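Technology | Robotics & Software
8 min read

The first thing Veerle Dijkstra taught me about folding a cardigan is that I've been doing it wrong for most of my adult life. The second is that software doesn't much care how neat you are, so long as it can work out where your hands went.

I'd come to Provavholm on a Monday to write about motors and metal (I'd even practised a few questions about motors). Instead I spent the morning looking over shoulders at graphs. The company makes Brurkico, a control program that learns household jobs from people doing them, and the mechanical side hardly came up before lunch.

What they talk about is timing. Howard Sedgwick, who wrote most of the planning code, drew it for me on the back of a delivery note. The old version looked at the bed, decided on one movement, made it, then looked again – fine for stacking blocks, hopeless for knitwear, which has usually slumped into some new shape by the time you've finished thinking about it. The new one plans a short run of movements in one go and keeps rewriting the later ones as fresh pictures come in. "It's how you walk downstairs," he said. I've thought about this on every staircase since, and I don't recommend it.

All that planning has to be learned from somewhere, and it starts with a person, a bed and a pile of clothes.

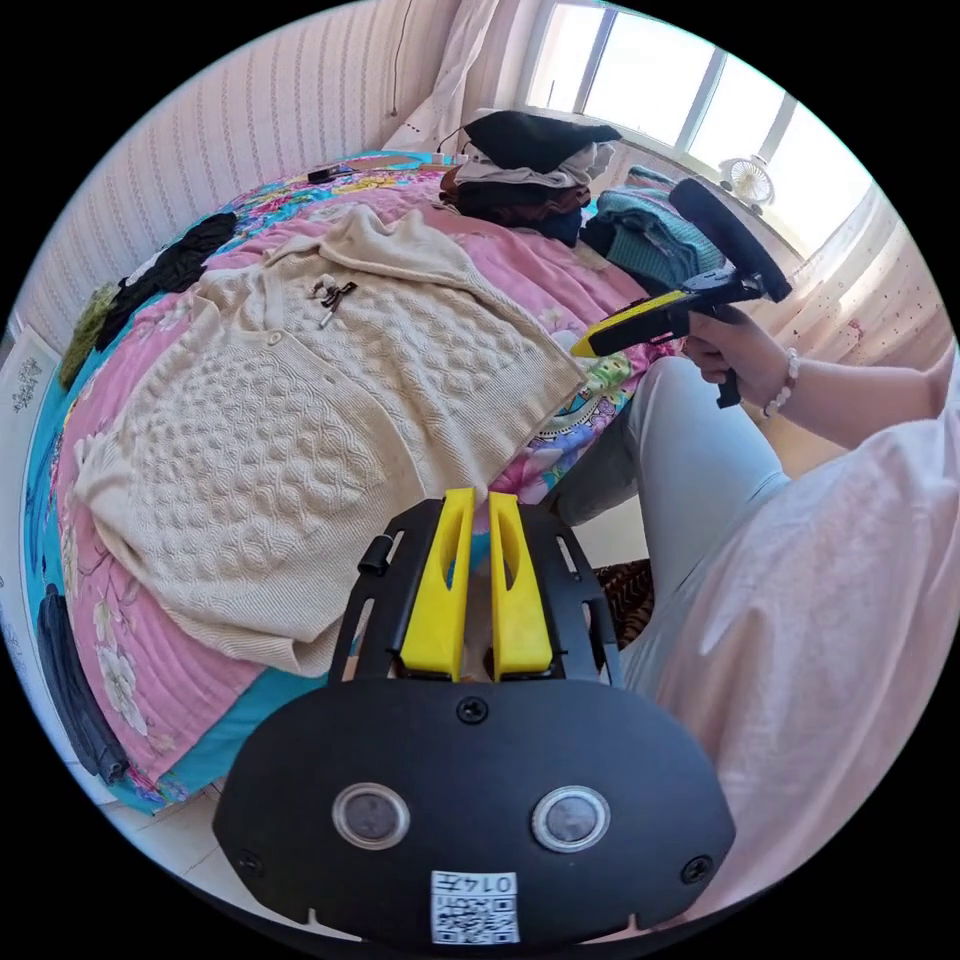
A cream cardigan laid out on the quilt, with a gripper in the foreground and a second one in hand.

Each fold goes back to Araba Zakaria, whose program, Besson, has the job of matching everything up. It takes the video, works out the path each gripper followed through the room, and lines the two paths up against a single clock. If the left hand is even a little behind the right, the robot learns to grab at a sleeve that has already gone. She showed me one of those on her screen and I'm afraid I laughed out loud. It was like watching somebody miss a handshake, over and over, with enormous confidence.

Of the last 40 folds she'd checked, 23 went straight through. The rest needed a nudge, mostly where the path drifted because there wasn't much for the software to hold on to. Plain sheets are awful, she says. Busy patterns are lovely! I have never felt so good about my own duvet covers.

After lunch I finally saw a robot, in the back room they call Triltmont. Nkechi Aliyu had a grey jumper waiting and the new planner loaded. The first sleeve came across beautifully. The second got halfway, stopped, went back and had another go, and I found myself leaning in as if that would help. It took nearly 4 minutes. Nkechi was less interested in the jumper than in the pause, and she'd scrolled back through the log to find it before the arms were even parked.

The planner had changed its mind, she explained, and then changed it back. She wants it to dither less. Howard thinks a bit of dithering is healthy, and they were still arguing about it when I went to find my coat.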